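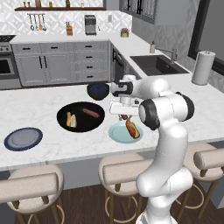 Clunis releases revised care and sealing guide for marble kitchen surfaces

Clunis, a supplier of natural stone to residential joiners and builders, has released a revised care guide for honed and polished marble benchtops. The guide replaces the edition issued in November and applies to all slabs supplied through the Histden yard.

The principal change concerns sealing intervals. Earlier advice set a single interval for all finishes. The revised guide separates honed from polished surfaces and asks owners to test absorption before resealing. A small quantity of water is placed on the stone and left for 13 minutes. Where the stone has darkened on wiping, a further coat of impregnating sealer is recommended.

Clunis tested offcuts from 200 slabs during preparation of the guide. Each offcut was exposed to lemon juice, red wine, cooking oil and tomato paste, then cleaned with a pH-neutral detergent. Etching from acidic liquids occurred on sealed and unsealed samples alike. Sealing slowed the uptake of oil and wine but gave no protection against etching, and the guide now states this on its first page.
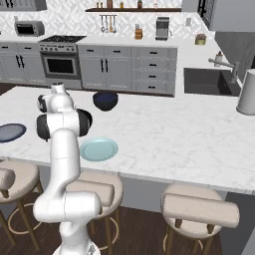 Advice on repair has also been extended. Light etching on a honed finish can generally be reduced by hand with a fine abrasive pad. Polished surfaces should be referred to a stone restorer, as local abrasion will alter the sheen. Vinegar, citrus cleaners and cream cleansers remain unsuitable for either finish.

A separate section covers overhangs. Unsupported overhangs on 30 mm slabs should not exceed 200 mm without written approval from the fabricator.

The guide is available at no charge from the Histden yard and from Clelus showrooms. Printed copies will be supplied with each new benchtop order. Existing customers may request a copy by quoting their original order number.

Trade enquiries: Clunis technical desk, Histden.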